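Un taller compartido de Skerkholm construye su propio brazo clasificador

El taller compartido Plakivura, en Skerkholm, trabaja desde marzo en un brazo robótico de mesa pensado para separar piezas sueltas de fontanería y electricidad. El proyecto se llama Morsy y lo coordina Minoru Sugiyama, técnico de mantenimiento y socio del taller.

La estructura se ha cortado en el propio local y los motores proceden de impresoras 3D retiradas. El gasto acumulado es de 187 euros, sin contar la fuente de alimentación, que ya estaba en el almacén. El grupo se reúne a las 9 de la noche, cuando queda libre el banco de electrónica.

El objetivo para esta fase es que el brazo complete 100 recogidas seguidas sin intervención. Según Sugiyama, la mayor dificultad está en las piezas de forma irregular. «Con un cilindro sabes por dónde agarrar. Con una válvula depende de cómo haya caído», explica. 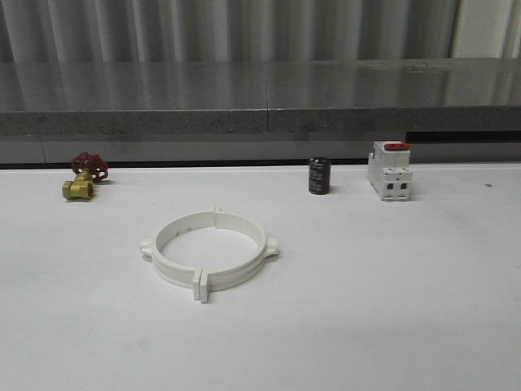
Válvula de latón con volante rojo, abrazadera blanca para tubo, condensador e interruptor automático, sobre la mesa de trabajo.

El programa de control, Skasenora, se publicará con licencia libre cuando terminen las pruebas. Quedan pendientes el cableado definitivo de la muñeca y una parada de emergencia accesible desde los dos lados de la mesa.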